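Rewatching Udwood, Part One

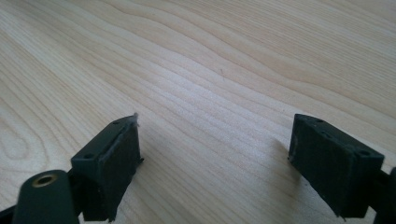
No. 54

I was maybe ten when my uncle taped Udwood off the TV, and all I remembered was a man in a bad wig getting locked out of his own hotel. So when the whole first season turned up on disc in July, I cleared a Wednesday evening and got through 3 episodes with a bowl of popcorn the size of my head.

And it's good! Well, the first one isn't. The pilot spends forever introducing the guests at the Hemdale Hotel, and Zoltán Szénási plays the manager so quietly that you lose half his lines under the laugh track. Then episode two starts with him arguing with a piano tuner, and suddenly he's shouting, he's sweating, the wig is moving on its own, and I had to pause it because I was laughing too hard to hear.

Ferenc Szénási (his brother, and yes, they look it) wrote most of the scripts, and you can tell he loved a door. Every episode has a door gag. The one with the dumbwaiter in episode three goes on way too long, gets boring, and then gets funny again.

Some of it has aged badly. The jokes about the cook's weight are lazy, and Mrs. Sárközi gets nothing to do except scream and drop trays — a shame, since she has the best timing of anyone in the cast.

Each episode runs 22 minutes, so I'll probably do the next batch this weekend. My friend Aiman swears the fishing trip episode is the best one, and I haven't gotten there yet. No spoilers in the comments, please!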